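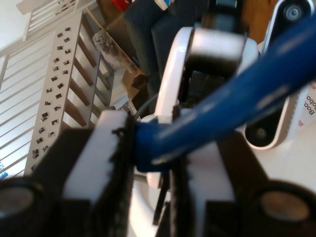 How to budget for gripper fingers and pads

Most first budgets for a small robot arm cover the arm, the gripper and the controller, then stop. The parts that touch the work get forgotten, and they are the ones you will keep buying. Set up a separate line for them before you place the order.

Step 1. List what the arm will hold
Write down each item with its width, weight and surface. Glossy plastic rods need a pad with some give, and foam is a cheap place to start. Bare fingers are fine for cardboard.

Step 2. Price the fingers
Get a quote for one pair, then for three pairs. Our last quote from Panasiuk was $221 for three pairs of plain fingers, without pads. Hunmont wanted more but included the screws. Ask whether the mounting holes match your gripper, and get the answer in writing.

Step 3. Price the pads by the year
Foam frays at the edges. Check it every Tuesday, or whatever day the arm is idle, and note the date whenever you change a pad. After a couple of months you will have a real number. We went through 13 pads on one arm between spring and October. Buy sheet foam and cut your own if you use more than that.

Step 4. Add cables and fasteners
Put in one spare cable for each arm. Check the length with the arm fully extended, with enough slack for the wrist to turn.

Step 5. Count setup hours
Desmond Baptiste does our changeovers and allows roughly 40 minutes for a new finger set, including re-teaching the grip points. Multiply your own time by your shop rate and put it in the same sheet.

Step 6. Total it and compare
Our line for the first year came to $559 per arm, parts only. If yours is far lower, go back to Step 3.

Keep the sheet where whoever does the ordering can open it. Ours goes to Magnus MacBrayne before each order, and he marks anything already on the shelf.

Next: Choosing a mounting table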